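20th October
Katia Fontana

Spent the morning on the planner. The left arm was still swinging wide on the approach to the plate, and I traced it to the cost on elbow height, which I'd set in July and forgotten. Halved it and replanned the toast task 40 times offline. Only 2 came back with the wide swing, both from the same start pose.

After lunch I moved it over to the real arms. Pace wants the new planner merged before the Clostton visit, so I kept the old one behind a flag. 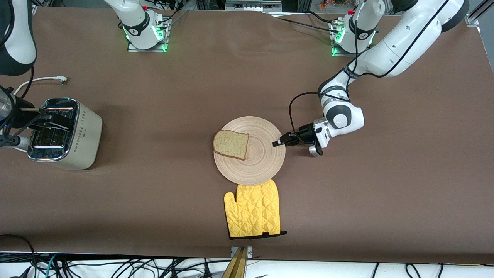

Left gripper at the plate rim, right one by the toaster.

Planning time is down to 315 ms with both arms in the collision model. I'd like it lower. Most of that is the cable margin, a fat capsule along the forearm that I don't trust myself to shrink yet.

Perception still loses the crust edge on the pale wood. Tried a lower threshold and got the rings of the plate instead. Put it back.

Logs copied to the Itell drive. Tomorrow: that start pose, then the gripper timeout, now 30 seconds and far too long. Rang Baletti about the invoice, no answer.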